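Accueil > Carnets de visite > Nos membres > Contact

Rubrique : Visites et portes ouvertes / robotique, apprentissage par démonstration

Dernière mise à jour : juin

Après-midi portes ouvertes à l'atelier Skorard, Nundstead

Nous sommes arrivés à Nundstead à 15 heures, un peu en retard à cause du bus. L'atelier Skorard occupe le rez-de-chaussée d'un ancien dépôt, et il ouvre ses portes 2 fois par an. Après le café, on nous a répartis en petits groupes. Le mien a commencé par la salle de démonstration, ce qui me convenait très bien, car j'étais venu pour elle.

Le sujet était l'apprentissage par démonstration. On n'écrit pas la trajectoire du bras ligne par ligne. Une personne exécute la tâche avec une commande à distance, les mouvements sont enregistrés, et on recommence un grand nombre de fois. Pour le morpion, l'équipe nous a parlé de 70 enregistrements par case, dont 33 avaient été refaits parce que le geste était trop hésitant.

La consigne est toujours une case, par exemple B2 ou C1, et le bras doit y déposer un pion orange. Cela paraît simple – mais j'ai vite compris que la pince demande beaucoup de patience.
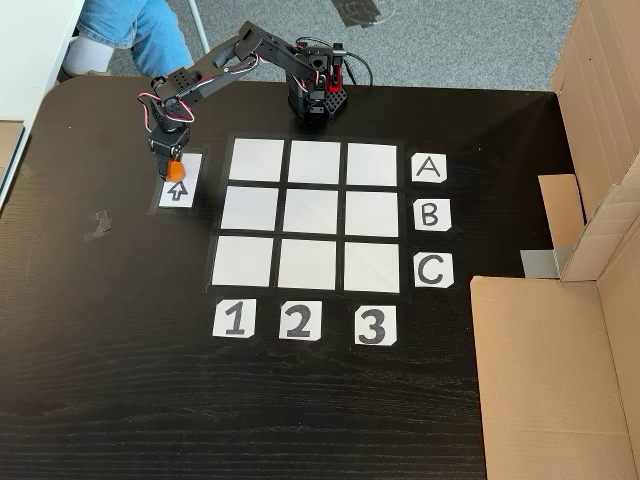
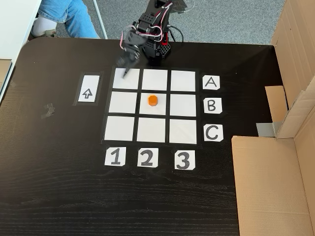 Le bras et la grille de morpion, avec les lignes A à C et les colonnes 1 à 3. Sur la seconde vue, un pion est en B2.

J'ai demandé pourquoi on garde une grille aussi simple, en papier et ruban adhésif. La réponse m'a plu : si quelque chose se décolle, on le refait en cinq minutes. En revanche, il ne faut pas déplacer la grille entre deux séries, sinon les anciens enregistrements deviennent moins utiles.

Les visiteurs pouvaient ensuite essayer la commande. Mon premier essai était franchement mauvais, j'avais lâché le pion trop haut. Au troisième, je suis arrivé dans la bonne case, mais pas au centre.

Nous avons terminé par le stand Rashidi, consacré aux pinces souples, où il y avait trop de monde pour poser des questions. Le retour vers Findulthorpe se fait par le même bus, il faut prévoir de la monnaie. La prochaine ouverture est annoncée pour novembre, sur inscription.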